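Call for participants: help us build Firby, a two-armed bagging robot, in the Nomelton shared workshop

Posted in July by Tadhg Hennessy

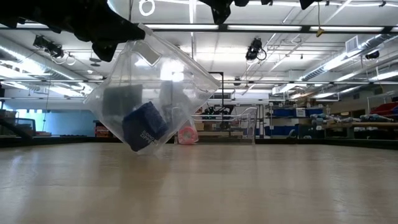 We're looking for people to join the Firby build this fall, and I could not be happier to be writing this! Firby started as two arms on a bench and a lot of arguing over cable routing. Now it picks up soft, floppy, see-through things often enough that we need more hands, more eyes and more opinions than the four of us can supply.

The goal is packing. We want a robot built in a shared shop, from parts a hobby group can afford, that can hold a zipper bag open, put things in it, close it and hand it over. Rigid boxes were fun for a month. Bags are where it gets interesting, because a clear bag changes shape every time you touch it and the cameras keep mistaking a reflection for an edge. If that sounds like a good Saturday to you, keep reading.

What you could work on

Fingertips. Eamon Ó Dálaigh has been printing and casting these since winter and has a drawer of 63 of them, most of them labeled. He'd love somebody to argue with about rubber hardness. If you've ever poured silicone, or want to learn (it's messy and great), start with him.

Teaching sessions. You drive the arms by hand through a task, over and over, and the robot learns from the recordings. So far we have 637 good runs and 583 that we kept anyway to study what went wrong. You need patience and a steady wrist, and no coding at all. Sessions last 30 minutes and then you switch with someone, no exceptions, your shoulders will thank you.

Vision. Glare off the tabletop is our biggest headache right now. We've tried moving lights and we've tried software, and each helped a little. If you know polarizing filters, or you've done any product photography, please get in touch.

Wiring and general fixing. Strain relief, connectors, crimping, labels. Our control box, which we call Clelau for reasons lost to time, needs a proper rebuild before we add anything else to it.

Who can join

Anyone 16 or over. Under 18s need a parent's signature on the shop form. We've had a baker, two nurses and a retired bus mechanic on past builds, and the bus mechanic rewired half the shop (thank you, again). You don't need your own tools. Closed-toe shoes, hair tied back, and you do the safety walkthrough before you touch a powered arm.

Time and money

Saturdays from 10 a.m. until we get hungry, plus one weeknight that the new group will pick. Please plan on coming at least twice a month so you don't lose the thread. The work is unpaid. Parts come out of the shop's Restrepo fund, and so does lunch on build days, usually soup.

Everything we make gets shared: drawings, code, recordings, the failed fingertips too. Your name goes on it if you want it there.

How to apply

Leave a note in the Firby mailbox by the front desk, or catch Eamon or me on any Saturday. Tell us which job appeals to you and one thing you've built, fixed or taken apart. It can be small! My own was a toaster, and it never did go back together.

Come by and watch a session first if you're unsure. Visitors are welcome after 1 p.m., and we'll let you try the arms.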